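Outdoor Skills 1: Choosing and Fitting a Backpack
Notes for Session 3

Welcome back! Last time we got through layering and rain shells, and a few of you stayed late with backpack questions, so you already know where we're headed. I love this session. A pack that fits can turn a long slog into a really happy day out, and most of the fitting takes a few minutes once you know which strap does what.

Bring your own pack if you have one, any size, any age. Old ones are great for this! If you don't have one, we'll have loaners on the side bench, including a Mustano daypack and two of the bigger Ullska packs.

1. Torso length first

People shop for packs by volume, or by their height, and then wonder why their shoulders hurt. The number you want is torso length. Tip your head forward and find the bony bump at the base of your neck. Now put your hands on top of your hip bones with your thumbs pointing toward your spine, and imagine a line between the thumbs. The distance from the bump to that line, following the curve of your back, is your torso length. You can't measure this well on yourself, so grab a partner and a soft tape.

Two people of the same height can easily need different frame sizes (we see this every term, and it's always a surprise to somebody). Write your number inside the front cover of your notebook. You'll want it again for the overnight.
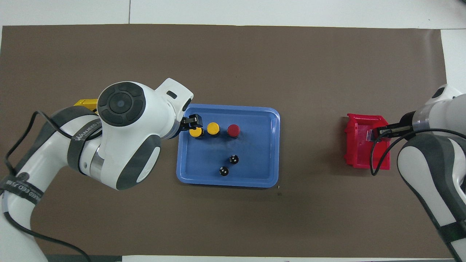

Figure 1. Two arms over a brown mat on a white tabletop.

2. Hip belt

Loosen everything. Yes, everything, even the little straps up by your ears. Put some weight in the pack before you start, because an empty pack fits nearly anyone. Then:

Put it on and lift your shoulders a bit.
Center the belt padding over the top of the hip bones. On most beginners it ends up too low.
Buckle, and pull snug.
Relax your shoulders and let the pack settle.

If the belt is pulled all the way tight and it still slides, it's too big for you. Some belts come off and can be swapped for a smaller one. Check that before you give up on a pack you otherwise like!

A heavy folded sweater makes poor test weight. Use water bottles, or bags of rice, and pad around them so they don't clunk.

3. Shoulder straps and load lifters

Now snug the shoulder straps, pulling down and back. They should wrap your shoulders with no big gap behind, but the hips are still doing most of the work. A quick check: slide a finger under the strap at the top of the shoulder. If you can't get it in, let a little strap out.

The load lifters are the short straps from the top of the shoulder straps to the frame. They should angle up toward the pack. Pull them until the top of the load comes in toward you, then stop. Cranking them down hard lifts the straps off your shoulders and digs in at the front, and it's the most common thing I fix on the trail.

Sternum strap goes last. It sits an inch or two below the collarbones, and you should be able to take a full breath with it closed. Take one now and see.

Small daypacks often have no lifters and only a thin webbing belt. That's fine for a light load. The belt on those mainly keeps the pack from swinging when you scramble.

4. Packing order

Sleeping bag and camp clothes at the bottom. Food, stove and water in the middle, close to your back. Lighter, bulkier things around them and toward the outside. Rain shell, snack, map and headlamp at the top or in the lid, where you can get at them with cold fingers.

On rough ground, try moving the heavy stuff slightly lower and see how your balance feels. I change mine depending on the route, and I still get it wrong sometimes and have to repack on a rock.

Keep fuel upright and below the food, in its own bag. Side pockets should match each other in weight, more or less. One full bottle on the left and nothing on the right will have you leaning by lunchtime. 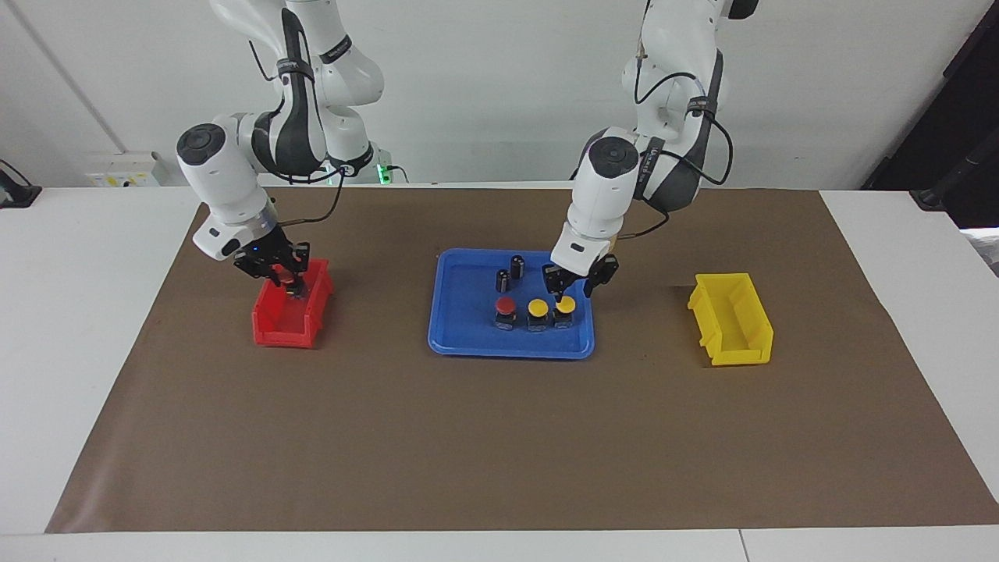
Leblanc wrote in on the class page after trying this order on the Bunau loop: I had always put my water right at the outside of the pack, in that big stretchy pocket, and felt like somebody was tugging me backward on every climb. Moving the bladder against the frame made the uphill part so much nicer. The only thing I'd add is to leave the hose where you can reach it before you close everything up. I had to unpack twice.

Great point about the hose! Route it first, then load around it. And check the bite valve isn't squashed under anything, or you'll soak your sleeping bag before you've left the parking lot.

5. Rain covers and liners

A cover keeps the fabric from soaking up water, but rain still runs down your back and in behind the harness. A liner (a plain heavy trash bag works beautifully) keeps the inside dry even when the outside is a mess. If you only carry one, carry the liner. Squeeze the air out, twist the top, and fold the twist over.

Test your cover at home with the pack fully loaded. Covers get bought to fit the pack when it's flat, then they pop off in the first gust.

6. Our practice walk

We'll go up the Bunau loop to the high point at 3,212 feet. The climb is steady, with one loose stretch near the top where you'll really feel any sway in your load. Stop there and adjust! Nobody minds waiting. Loosen your shoulder straps a touch on the way up and snug them again for the descent, and notice what changes.

Before the walk:

Read pages 96 to 103 in the course reader. The strap diagrams are small but very good.
Weigh your pack fully loaded, water included. Keep it under 13 pounds for this one.
Walk up and down some stairs with it on, then note every spot that rubs.
Tape or tuck any loose strap ends.

If something pinches and you can't figure out why, come to the session 20 minutes early and I'll go over it with you. Bring the pack loaded the way you plan to carry it, and wear the shirt you'll hike in.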